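Skundach Residents' Workshop
Minutes of the Regular Meeting
Saturday, January 10, 2026, Wostdale Hall, Room 3

Presiding: Takumi Wada
Also present: Ms. Chang; delegates of the Tuesday and evening groups
Apologies: received from the Niteo Street delegate

1. Minutes of the previous meeting

The minutes of the December meeting were read. One correction was made under item 4, where "lamp" should read "clamp." The minutes were approved as corrected.

2. Accounts

Ms. Chang presented the statement of account. The balance at the end of December stood at $578, after payment of the hall invoice in the amount of $394. The invoice covers the winter term in full. A question was raised concerning the deposit on the room key, and Ms. Chang confirmed that it is held by the hall and does not appear in the statement. The statement was accepted.

3. Work surfaces and bottled supplies

The Chair reported on the condition of the white tabletop boards. Several have taken on color from inks and paints, and ordinary washing has not restored them. The delegate of the evening group asked whether the boards should be replaced. Following discussion, it was the view of the meeting that staining does not affect their use and that replacement is not justified this year. Boards with raised or sticky residue are to be set aside and scraped before they are stacked.

The meeting then considered the handling of bottles at the table. It was noted that bottles have been lifted by the cap on more than one occasion, and that a loose cap had caused a spill in December. Members are asked to support a bottle from below with one hand and steady it at the neck with the other.

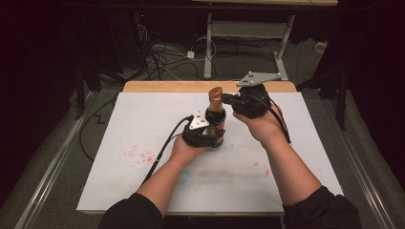
The Chair further asked that bottles be opened over a board and never over the bare table or the floor. Labels are to be kept legible - any bottle whose label can no longer be read is to be handed to the person in charge of the session and will not go back on the shelf. The delegate of the Tuesday group requested that this rule be posted inside the cupboard door. Agreed.

It was moved and seconded that a sum of $80 be set aside for scrapers, cloths and replacement labels. The motion carried with one abstention.

Action: Ms. Chang to purchase supplies. Chair to draft the notice for the cupboard door.

4. Storage

The lower shelf of the cupboard remains overfull. The Tuesday group offered to move its paper stock to the cabinet in the corridor, subject to the consent of the hall. The evening group asked that the upper shelf be left to bottles only - this was supported in principle, but no decision was taken pending a reply from the hall.

Action: Chair to write to the hall office.

5. Other business

The evening group gave notice that it will begin half an hour later through the end of the term. No objection was raised.

The meeting was adjourned at 11:40 a.m. The date of the next meeting will be circulated with the agenda.

Respectfully submitted,
Recording Secretary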